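4.2 Low-light trials, Bosdale site

Night footage was the weak point in the first round, so we re-ran it. Same mounts, same height, IR on auto. Trirska housing for the outdoor units, Jekisden board inside. Recording began in March and went on for 29 nights, car park and loading bay only. The side gate was dropped, too much headlight glare and no way to shade it.

Clips were cut to 4 seconds and labeled by hand (person, vehicle, animal, nothing). 2,000 clips in the final set. Labels checked by Bit-na Byun, disagreements thrown out. We did not balance the classes. Most night clips are "nothing" and we wanted it that way, a guard watching the feed gets the same mix.

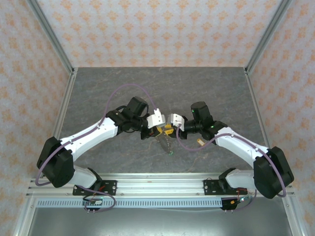
Figure 3. Two-arm bench setup, gray marbled tabletop, patterned panels behind.

Detection at night reached 70 percent with the IR filter switching on its own. Misses were mostly people in dark coats near the far fence, where the illuminator falls off. Rain made it worse. So did spider webs on the dome, which we should of expected, and which had to be wiped off by hand every few days.

Switching itself caused trouble. At dusk the filter flips back and forth and each flip costs some frames while exposure settles. Shin firmware has a hold setting for this. We left it at default for the whole run, longer holds not tested. Worth doing.

False alarms: moths, mainly. Also a loose tarp on the bay door. Masking the tarp region fixed the second one but not the frist. Moving the illuminator away from the lens is the usual cure and the bracket did not allow it. Bitrate was capped in all runs, see 4.3 for the storage side.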